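Search this site Go
Print this page E-mail this page

Suspension for Failure to Answer: Notices, Addresses and the Reinstatement Gap
Speaker notes, Drallside traffic court clerks' session, 10th January

Opening

Start with the definition. Wait for the room to settle first, as the term gets used loosely.

A failure-to-answer suspension is a suspension of driving privileges that follows a missed response to a traffic ticket. The underlying violation may carry no suspension at all. A broken tail light can't cost anyone a license. An unanswered ticket for a broken tail light can.

State the scope. The talk covers ordinary moving and equipment violations in the Drallside courts. It leaves out impaired driving, commercial licenses and insurance lapses, each of which has its own track and its own paperwork. If someone asks about commercial licenses, take it at the break.

How the sequence runs

Officer issues the ticket. The driver has a fixed period to plead. If no plea is entered, the court's case system (Yurt) flags the case as unanswered. Yurt passes the flag overnight to the notice program, Dina, which prints a warning letter. The driver then has 60 days from the print date to answer. On expiration the court sends the suspension request to the state, and the state enters it against the record.

Stress the phrase "print date." The local rule says mailing date. Dina stores only the print date. When letters are held over a weekend or a holiday, the two dates differ, and the driver loses the difference. Clerks in the room will know this. Prosecutors may not.

Also stress that Yurt does not confirm that the letter was delivered. Returned mail is logged by hand, in a free-text field, and Dina can't read that field. A letter that came back stamped undeliverable has the same effect on the timeline as one that was signed for.

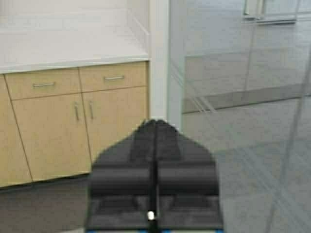
The address problem

The warning letter goes to the address on the ticket. The address on the ticket is copied from the license. Drivers are required to update the license address after a move, and many are late. The registration address is often more current, as people renew registrations by mail and want the sticker to arrive.

Describe the Pamolero file review. The Pamolero town court pulled 80 closed failure-to-answer cases and compared the address on the ticket with the registration address on the same date. In 26 of them the addresses did not match. In all of those the letter had gone to the older one.

Give the limits of the review before anyone else does. It was a single court. The cases were closed ones, so drivers who never came back in are missing. A mismatch does not prove the letter went unread — forwarding orders exist, and relatives pass mail along. Someone may also ignore a letter that arrives at the right house. The review measures where the letters were sent. It says nothing on why drivers failed to answer.

Pause for questions on method only. Move the policy questions to the end.

What happens on the road

A suspended driver who does not know about the suspension keeps driving. The next stop, for anything, becomes a stop for driving on a suspended license. That is a criminal charge here, and the vehicle may be towed. Knowledge is an element of the charge, so the prosecutor needs proof that notice was given. The usual proof is an affidavit of mailing based on the Dina record. See the earlier point on print date.

Consequence for the court: a case that began as a fine now needs an arraignment, possibly assigned counsel, and a second calendar. Consequence for enforcement: patrol time spent on paperwork for a driver whose original violation was minor. Don't argue that the suspension power should be removed. Some drivers do ignore tickets on purpose, and the court needs a tool for them. The argument is that the tool should reach those drivers and be provable when it does.

The reinstatement gap

Answering the ticket does not lift the suspension by itself. The clerk enters the disposition in Yurt, the state receives the clearance, and the driver pays a separate termination fee to the state. The court can't take that fee. Drivers who pay the fine at the window regularly leave believing they are licensed.

The receipt adds to the trouble. It reads "CASE SATISFIED" in capitals and makes no mention of the fee. The wording was set when the court handled parking only and was carried over into Yurt unchanged. 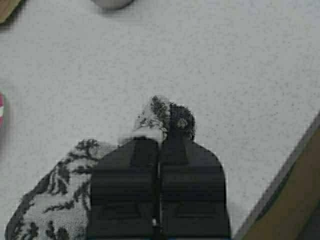

Gülizar Türkmen wrote, after reading a draft of these notes, that the receipt is the least of it: at her window the question is always whether the person can drive home, and the clerk has no screen that answers it. She would put a license status lookup ahead of any change to the printed forms.

Read that out in full. It is a fair objection. The lookup needs an agreement with the state and a change to user permissions, so it can't be done by March. The receipt text can. Both belong on the list, and the order is open.

Proposals

Go through them slowly. The handout has the draft rule language.

Second address. Have Yurt pull the registration address when the case is flagged. If it differs, Dina prints 2 letters, one to each. Postage is the only running cost.

Date of mailing. Add a field, filled in by the mail room when the tray leaves the building. Run the response period from that field.

Returned mail. Replace the free-text note with a checkbox that Dina can read. A checked box holds the suspension request until a clerk has looked at the file. A hold is not a dismissal — say so twice, the prosecutors will ask.

Receipt. Add a line stating that a separate state fee may be due and that payment to the court does not restore driving privileges.

Expected objections

Cost of the Yurt change. The vendor quote is pending. Do not guess at a figure.

That drivers have a legal duty to update their address. Agreed. The duty stays, and nothing in the proposals excuses a late update as a defense to the ticket.

That a hold will be abused. A driver would have to refuse delivery, and the clerk reviewing the file can still release the request.

Questions from the floor. Repeat each one into the microphone for the recording. Handouts are on the side table, and the draft rule language is on the reverse of the second sheet.

Contact the Clerk's Office | Copyright Drallside Traffic Court | Back to top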